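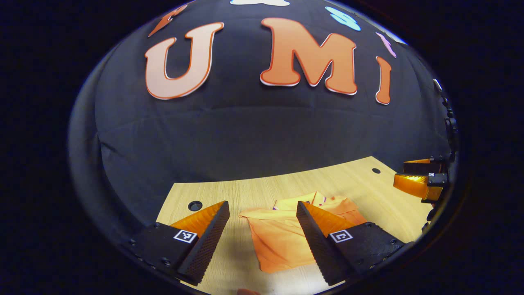
When I started to work on robot teaching, I believed that remote control was the serious method and everything else was a shortcut. I had come to Canada to join a small team at Prarkus, and my first job was to sit in a chair with two joysticks and make an arm fold clothes that it had no opinion about. I did this for 5 months. I want to argue for the other way, which is to take the gripper in your own hand and do the task yourself, and I also want to be fair to the chair.

Folding a shirt is a good test for the argument. A box has a shape before you touch it and the same shape after. A shirt dropped on a table has a new shape every time, and a person who folds it makes very many small decisions without noticing them. You pinch, you feel that two layers came up when you wanted one, you let one go. With the joysticks I lost most of these decisions. I saw the cloth on a monitor, with a short delay, and I became a cautious and rather stupid version of myself. My demonstrations were correct, but they were slow, with long pauses where I was only thinking. The policy we trained from them learned to pause too. It would stop above the sleeve like a man who has forgotten why he entered the kitchen.

My colleague Genivaldo Toledo was the first in our group to complain about this in a meeting. His position was simple: if the teacher is clumsy, the student will be clumsy, and the joysticks make every teacher clumsy. He had learned folding in his aunt's laundry in Recife, and he could not do with the sticks what he did there as a boy. When he folded with a hand-held gripper, his style came back. It was still slower than bare hands, of course. Two soft wedges are not five real fingers. But the rhythm was there, and the way he smooths the cloth before the second fold, which I have never seen anybody do with a joystick.

There is a second reason, which is more about money and less about beauty. When you teach through the robot, you need the robot. In our lab there was one arm pair for several people and we booked it by the hour, and a fault in the morning could take the whole day. A tool that you hold can go to a kitchen, a garage, or your neighbour's house if your neighbour is patient. In one afternoon I recorded 156 folds. From the chair, I would be proud of a third of this number.

Now the objections, and I don't think they are small.

The first is that a human arm can do things the robot arm cannot. My elbow goes where it likes. I have recorded lovely demonstrations that were useless, as the robot would need to pass its wrist through its own shoulder to repeat them. With remote control this mistake is impossible. The machine simply refuses, and you learn its limits in your own body. I still recommend that every new person should spend 2 weeks in the chair before they pick up a hand-held tool. Some of them hate me for it.

The second objection came from a friend at Grikden, who works on heavier parts than cloth. She says that the hand hides force. I push a little harder when something sticks and I don't know that I did it, and the camera doesn't know it either. For cloth I can live with this. For pressing a bearing into its seat I would not.

The third is about people. When the job is in a chair with joysticks, everybody can see it is a technical job, and it is paid like one. When the job is to fold shirts all day with a plastic claw, managers begin to see it as labour that anybody can do, and they want to pay as if anybody does it. I heard this kind of talk at a workshop in May, and I did not like it. A good demonstrator is a teacher. We should write their names on the data, with their permission, and ask them what they think when the policy fails. Genivaldo usually knows the reason before the engineers have opened their log files.

So my preference is for the hand, with some time in the chair first, and with remote control kept for corrections once the robot is working by itself and gets into trouble. I know that my old supervisor will disagree. He has told me already that I only got tired of sitting, and I admit that my back is much better now.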